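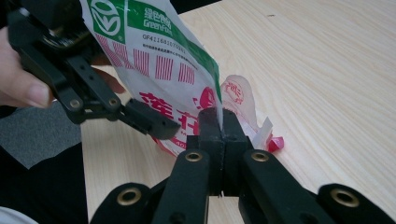 Handling food packets with hand-held grippers: tips from the Stivden kitchen trials

Soft packets were the hardest item in our kitchen study. We recorded 2,531 demonstrations with paired grippers, and the policy trained on them dropped up to 16 packets in every hundred. Most of the drops came from how the demonstrator held the bag.

Pinch a thin edge between the jaws, well clear of the bulge. A full-width squeeze on the middle makes the contents shift.

Use both grippers. Hold the top with one and clamp the edge with the other, then move them together - slowly at first.

Keep the printing in view of the camera where you can. Yu-ting Ng found that plain white film confused the model more than coloured film did.

Check the jaws for grease after every 5 packets. Warm water and dish soap are fine for the pads, but keep the bushings dry.

Work on a light table. Our April recordings on a dark bench had to be redone.

Tang covers jars and lids in part 2.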